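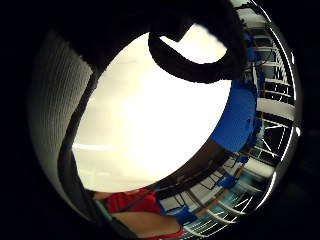

A reply to the January newsletter said gloves are a waste of money for indoor jobs, because you can't feel what you're holding and you end up taking them off anyway. Read that out first, then ask for hands up from anyone who agrees. Leave time for it.

Gloves for indoor work
Notes for the Bramwell hall talk, 4/8/25

Start with fit. Most people who say they can't feel anything are wearing a size too big. The fingertips should reach the end without folding over. Pass round the two pairs from the Botanen box, the medium and the large, and let people try both on the same hand.

Knit gloves next. Ribbed knit stretches and lets air through, so it suits lifting, carrying and moving furniture. It does not keep water out. It catches on splinters and on rough screw heads. Mention the snag on my left one from the Matelside bookcase and hold it up so the back row can see.

Coated gloves. Better grip on smooth things like glass shelves and painted doors. Hotter to wear. Take a break after 15 minutes or so if your hands sweat.

Thin rubber ones are for cleaning only. Don't carry boxes in them.

(Pause here, drink of water. Check the clock, should be 10 minutes in.)

Light. I want to say something on this even though it isn't gloves. If you are working under a bright ceiling or facing a pale wall, dark gloves are easier to keep track of. I changed over for that reason when we painted the back room at Ikier. Some people will prefer a light colour so they can spot dirt before it gets on the wall. Either is fine.

When to take them off:
Anything with a spinning part. Drills too.
Picking up small screws, if you really can't manage.
Threading a curtain hook.

Washing. Knit gloves go in at a low heat, inside out, no softener. Dry them flat, away from the radiator. Coated ones get wiped with a damp cloth. I buy 8 pairs at a time and put a pen mark inside the cuff of each so that lefts and rights stay together.

If there is time, tell them about the leather pair from 1978. They are still in the shed and still stiff. Leather wants using, and mine sat in a drawer.

Questions. Someone will ask about allergies. Say I don't know enough and they should read the label and ask a pharmacist.

Sizing sheets are on the table by the door. Collect both Botanen pairs before people leave.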